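常见问题：Litholm 楼公共走廊、楼梯间及配套家具的使用

首页 > 入驻单位服务 > 公共区域 > 常见问题

本页汇总入驻单位就走廊、楼梯间、公共照明及配套家具提出的常见问题，由 Lerby 物业服务处编写，于七月修订。本页内容与《入驻协议》不一致的，以《入驻协议》为准。会议室预订、停车及网络接入事宜，请查阅相应页面。

一、公共区域的范围

哪些地方属于公共区域？

公共区域包括各层走廊、楼梯及楼梯平台、走廊内的服务台、卫生间、茶水间，以及各单元门外至走廊中线之间的地面和墙面。单元门以内的部分由入驻单位自行管理，但其中的顶棚、主要照明线路和消防设施仍由服务处维护。

开放式工位区没有门，如何划分界线？

以入驻时双方签字的平面图为准。图中用实线围合的部分为工位区，实线以外为通道。平面图遗失的，可凭单位名称和单元编号向服务处申请补发，补发不收费。工位区边缘的桌椅、柜体均不得越过实线，椅子拉出后占用通道的，也按占用处理。

走廊可以临时用于活动、拍摄或培训吗？

可以申请。申请应写明用途、使用时段、参加人数和拟使用的器材，并指定一名现场负责人。活动期间走廊须保持单侧畅通，楼梯口不得站人等候。服务处收到申请后在2个工作日内答复。仅在本单位工位区内进行、不占用走廊的活动无需申请，但应避免影响相邻单位办公。

来访人员能否在走廊内等候？

短时间等候没有限制。需要较长时间等候的，请由接待单位引导至本单位区域内就座。楼梯台阶及平台不作为等候区。

二、走廊与楼梯的通行

走廊内可以放置个人物品吗？

不可以。走廊和楼梯是疏散通道，任何时候都应保持畅通。纸箱、雨伞架、鞋架、绿植、展板、折叠桌及待清运的旧家具，均不得放置在走廊、楼梯平台和楼梯下方。

快递能否暂放在服务台旁？

服务台旁不设快递存放点。收件人不在时，快递应由本单位同事代收，或约定改期派送。确需服务处代收的，请事先登记，代收物品存放在收发室，保管期限为7天。逾期未取的，服务处将联系寄件方退回，由此产生的费用由收件单位承担。

发现通道被占用后，服务处如何处理？

能够确认所属单位的，工作人员当面或电话通知该单位立即移走。不能确认的，在物品上张贴通知单，并于当日将物品移入暂存间。暂存满7天无人认领的，按废弃物处理。食品、易燃物品和有异味的物品不适用暂存期，发现后即时清理。

同一单位多次占用通道，会有什么后果？

第一次书面提醒，第二次约谈单位联系人。经约谈后仍不改正的，服务处可以暂停受理该单位的公共区域使用申请，直至完成整改。

楼梯扶手可以悬挂物品吗？

不可以悬挂横幅、衣物、线缆或指示牌。扶手松动、表面掉漆或有毛刺的，请通过报修渠道告知，并注明楼层和具体位置。维修完成前，服务处会在该处设置提示标识。

搬运大件时能否使用楼梯？

可以，但应避开上午九时至十时和傍晚五时至六时。搬运前请对扶手和墙角加装护垫，护垫可向服务处借用。单件重量超过125公斤的物品不得经楼梯搬运，应预约货运通道。搬运过程中造成墙面、扶手或踏步损坏的，由搬运单位的委托方负责修复或赔偿。

三、照明与顶棚

走廊灯的开关时间如何确定？

走廊和楼梯间的公共照明由服务处统一控制，办公时段保持开启，夜间按值班需要保留部分灯具。入驻单位如需在夜间加班，可在当日下午五时前登记，服务处将延长相应区段的照明时间。

灯管闪烁或不亮，应当向谁报修？

请直接向服务处报修，不要自行更换。报修时说明灯具所在的楼层、靠近哪个单元，以及是整灯不亮还是间歇闪烁。走廊灯具一般在报修次日内处理，楼梯间灯具优先处理。需要登高作业的，维修人员会在现场围挡，请绕行。

工位区光线不足，能否加装灯具？

可以使用落地灯或台灯，但应接入本单位的插座，电源线不得横穿通道。需要在顶棚或横梁上固定灯具的，须提交施工申请，由服务处核对线路负荷和固定方式。任何物品不得悬挂在灯具或外露线缆上。

墙面或顶棚上垂下的线缆可以自行整理吗？

不可以。此类线缆可能属于网络、照明或其他系统，用途须由技术人员确认。请勿剪断、捆扎或改变走向。如线缆垂至可能碰到头部的高度，请立即报告，工作人员会到场处理。

顶棚出现水渍怎么办？

请先移开正下方的纸质文件和电器，再联系服务处。在查明来源以前，不要用水桶以外的物品承接滴水，也不要触碰附近的灯具开关。

四、灭火器与消防事项

灭火器可以挪动吗？

灭火器的位置经过登记，除使用和检查外不得挪动。不得用作门挡、隔挡或压重，也不得在其上搭放衣物。家具摆放后应保证灭火器从走廊方向可以看见、伸手可以取到。

服务台旁的地面能否放置其他物品？

灭火器周围须留空，因此服务台靠近灭火器的一侧不得放置垃圾桶、雨伞桶和纸箱。服务台台面可以临时填写单据，但不得长期摆放资料架。

灭火器由谁检查？入驻单位是否需要自备？

公共区域的灭火器由服务处按月检查并记录。各单元内的灭火器由服务处配发，入驻单位负责保管，发现压力异常、铅封脱落或瓶体锈蚀时应通知更换。入驻单位自行购置的灭火器也须登记，以便纳入检查。

使用过的灭火器如何处理？

无论使用了多少，都应交回服务处，不得放回原位。服务处会当场更换，并请使用人简要说明经过。因火情使用的，不收取费用。

五、配套书桌与格架

配套家具包括哪些？

标准配置为每个工位一张书桌、一把椅子。部分工位配有带上部格架的书桌，格架由若干开放式小格组成，供放置文件、书籍和轻便用品。家具型号为 Navaratnam 系列，入驻时列入交接清单，退租时按清单核对。
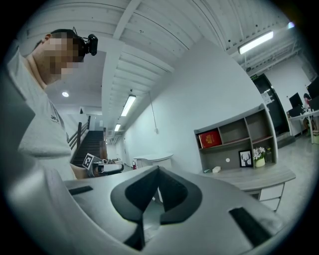 走廊与带格架的灰色木质书桌，走廊矮台旁地面设有灭火器。

带格架的书桌能否调换位置？

在本单位工位区内调换的，无需申请，但应由两人以上搬动，并先清空全部小格。不得抓住格架部分拖拽桌体。调换后桌体不得遮挡插座、开关和消防设施，也不得使椅子落在通道内。跨工位区调换，须由双方单位联系人共同签字。

格架面向走廊一侧，文件是否安全？

开放式格架没有门和锁，不适合存放合同原件、印章、现金、证件及含有个人信息的材料。此类物品请放入带锁的柜内。服务处不对开放格架内物品的遗失承担保管责任，但会协助查询当日的出入登记。

能否给格架加装门板或锁？

不可以在原有家具上钻孔、打钉或粘贴不可移除的材料。需要封闭储物的，可向服务处申请租用 Florkska 文件柜，或自行购置独立柜体并在入场时登记。自购柜体退租时由入驻单位自行运走。

格架应当如何整理？

服务处建议将较重的文件盒放在靠下的小格，常用物品放在坐姿可及的高度，最上层只放轻物。每格物品不宜突出桌架前沿。桌面与格架顶部都不宜堆叠纸箱，以免影响照明和通风。

多人共用一张书桌时，可以按小格划分使用，并在格内侧贴可移除标签。标签请勿贴在外立面。人员调整后，原使用人应在离开当日清空所用小格，单位联系人负责复核。

桌面如何清洁？

日常清洁用拧干的软布擦拭，再用干布收干。请勿使用钢丝球、研磨粉和强溶剂。饮料洒出后应及时擦净，尤其注意桌面与格架相接的缝隙。保洁人员只清洁公共区域和已清空的桌面，不移动使用人的物品。

桌面出现划痕，退租时是否需要赔偿？

正常使用形成的轻微划痕不作赔偿。烫痕、切割痕、孔洞、缺角以及液体浸泡造成的变形，按修复费用计算；不能修复的，按交接清单所列价值扣除折旧后计算。家具押金为每单位3,000元，核对无误后原路退回。赔偿金额有争议的，可以申请复核，复核期间不扣除争议部分的押金。

不需要配套家具，能否退还服务处？

可以。请提前7天提出，服务处安排人员到场核对后运走，不收取搬运费。退还后如需再次领用，视库存情况安排，不保证型号和颜色与原先一致。

六、报修、申请与意见

通过哪些途径可以报修？

可在走廊服务台填写报修单，也可拨打服务处值班电话，或通过入驻单位账户提交。涉及漏水、断电、消防设施缺失及扶手松脱的，请直接拨打电话。报修单应写明单位、联系人、位置和现象。附上现场照片有助于判断所需工具，但不作为受理条件。

申请由谁审批？

走廊临时使用和施工申请由公共区域主管 Rajitha Amarasinghe 审批。家具调换、租用和退还由资产管理员 Liliana Orlandini 办理。两人不在岗时，由值班主任代办，申请编号和办理时限不变。

提交申请后能否修改？

尚未审批的，可以在账户内直接修改。已经批准的，使用时段缩短或人数减少无需重新申请，告知值班人员即可；时段延长、地点变更或增加器材的，须重新提交。

对处理结果有异议怎么办？

请在收到结果后7天内书面提出，说明申请或报修编号、不同意见及理由。服务处将由未参与原处理的人员复核，并书面答复。

本页的规定是否适用于施工单位和临时访客？

适用。入驻单位应在施工人员和访客到场前告知通行、搬运及消防方面的要求。施工单位另须遵守《进场施工须知》，该文件可在服务台领取。

相关文件：《入驻协议》附件《家具交接清单》；《进场施工须知》；《公共区域临时使用申请表》；《夜间照明登记表》

发布单位：Lerby 物业服务处（Litholm 楼）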